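Sound is a kind of shaking. When you speak, two small folds in your throat shake very quickly. They push the air, the air pushes more air, and after a short moment the push arrives at somebody's ear. We call this shaking a vibration.

You can feel it. Put two fingers on the front of your neck and hum a low note. Now whisper. The buzzing goes away, because in a whisper the folds do not shake in the same way.

## How fast does sound go?

Sound needs something to travel through. In air it goes about one kilometer in three seconds. This is why you see lightning first and hear the thunder later. Count the seconds between them, divide by three, and you know how many kilometers away the storm is.

In water sound goes more than four times faster than in air, and in steel it is faster still. In empty space there is no air, so a shout there would make no sound at all.

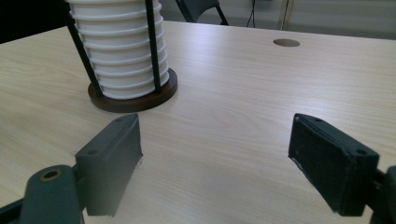
## High notes and low notes

A mosquito makes a high sound and a big truck makes a low one. The difference is how many times the thing shakes in one second. A note that shakes 100 times in one second is low, like a deep man's voice. A note that shakes 1000 times in one second is quite high, like a whistle.

Scientists have a word for "times in one second". They say *hertz*. So the low note is 100 hertz and the high one is 1000 hertz.

Try it with a ruler. Hold one end firmly on the edge of a table and let 15 centimeters stick out. Press the free end down and let it go. Then pull the ruler back so that only 12 centimeters stick out, and do it again. The shorter part shakes faster, and the note becomes higher.

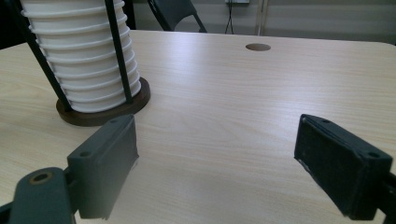

**Can sound go around a corner?**

Sound waves bend around corners, and they also bounce from walls. You can hear your friend Na-rae calling from the next room even when you do not see her.

## The string telephone

A string can carry a voice too, if it is tight. You need two paper cups, a long piece of thin string and a grown-up to make the holes.

1. Make a small hole in the middle of the bottom of each cup.
2. Push one end of the string through each hole, from the outside, and tie a big knot inside.
3. Walk apart until the string is straight. It must not touch a wall or a chair.
4. One person talks into a cup — not too loud — and the other person holds a cup over the ear.

Your voice shakes the bottom of the first cup. The bottom shakes the string, and the string shakes the bottom of the second cup. If somebody pinches the string in the middle, the shaking stops at the fingers and the voice becomes very weak.
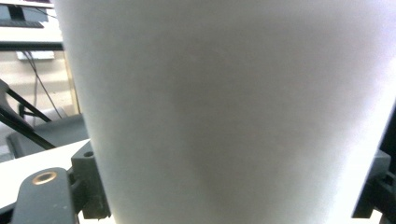
*A cup that is wider at the top than at the bottom.*

Make another telephone with wool in place of the string and listen again. Wool is soft and stretchy, so it takes away a part of the shaking. Which one is easier to understand? Write down what you hear.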